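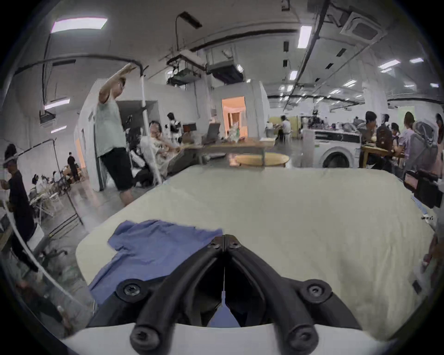 One reader in Tarnbridge wrote to ask why the winter coat drive wants everything washed before it comes in, when the charity shops in town will take a bag as it is. The short answer is that the drive has no washing machines. Coats and sweaters go from the drop-off table to the racks, and most are handed out within a day or two.

Last year 19 bags had to be sent out to a laundry, and the bill came out of the money set aside for children's gloves. We would like to avoid that this time.

Please wash at home on a normal cycle and dry everything fully. Damp clothes spoil whatever else is in the bag. Check the pockets, close the zippers, and pin or tie pairs together. Small tears are fine if you put a note on the item, and the Samarakoon mending group will look at it. 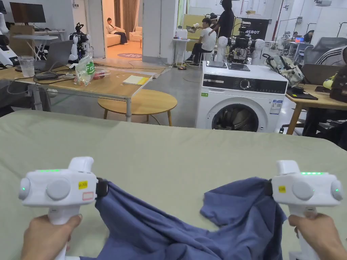 Shirts and light jackets can be folded or rolled. Heavy coats are better left on a hanger if you have one to spare. We are short of hangers and could use 100 more before the doors open.

Sizes we need most are men's large and children's 8 to 13. We have enough baby clothes for now. We can't take shoes, pillows or bedding, but the Pomirthorpe store on the bypass has a bin for all three.

Drop-off is at the side entrance of the Gurix building through the end of October, from nine in the morning until four. Ring the bell if the door is shut. There is parking behind the building, and someone can help carry bags in from the car.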